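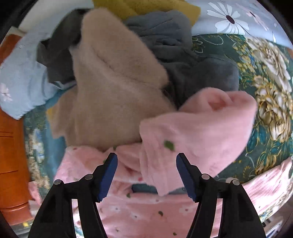

attic_shelf111: Fuzzy things go on the bottom shelf with air around them, and everything else can be stacked. Try that first and report back!

OK, trying it! That comment was under my old thread about the hall closet, and now I have a bigger version of the same problem. The entire contents of two drawers are in a pile on the bed. There's a soft, fuzzy brown top, light pink things with little prints on them, and a big teal-blue piece that takes up more room than everything else put together. I love all of it and I'm not getting rid of anything, so please don't tell me to donate half!

What I want to know is what order to fold in. Last time I started with whatever was on top and ended up with a tall, wobbly stack that fell over by October. The fuzzy top also sheds onto the pink ones, and the lint is really hard to pick off. I have one deep drawer, one shallow drawer and a Trokeo bin with a lid (the 588, the long flat one).

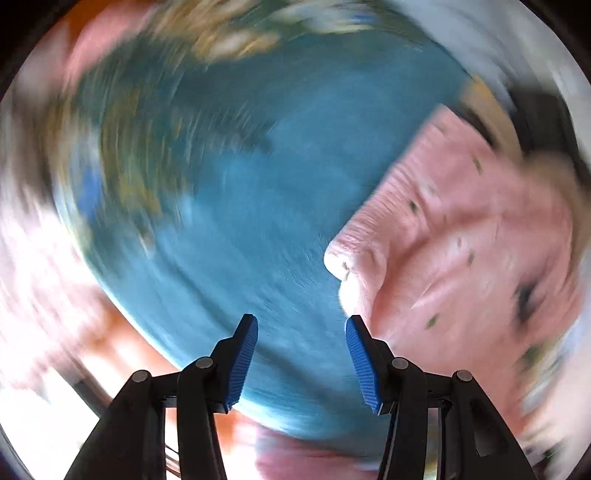
Pink fabric and the big teal-blue piece.

588_and_counting

Do the big piece first! I used to leave mine for last and there was never any flat space left to work on. Slide the rest of the pile to one end of the bed, spread the teal one out, and fold it in half lengthwise, then in half again, then in thirds. Smooth it with your forearm each time, not just your hands — it pushes the air out so much better. It should go straight into the flat bin, and you'll be amazed how small the pile looks after that.

Then pull out everything pink and do it in one go. Lay each top face down, bring the sides in, fold up from the hem and stand it on its edge in the shallow drawer. With prints I leave the printed side facing out so I can tell them apart. It makes me so happy every time I open the drawer.

For the shedding, turn the fuzzy top inside out before you fold it. Give it a shake outside first (mine lets go of a LOT of fluff) and keep it in the deep drawer inside an old pillowcase. Don't press it flat or it gets a crease right across the front that takes days to drop out.

gumisfan200

roll everything. works great, I got 1000 times more space lol

linley_linens

Rolling is fine for the thin pink ones, but I wouldn't roll anything fuzzy, the nap ends up squashed in stripes. A damp rubber glove gets lint off cotton, by the way. Wipe in one direction and it comes up in little rolls.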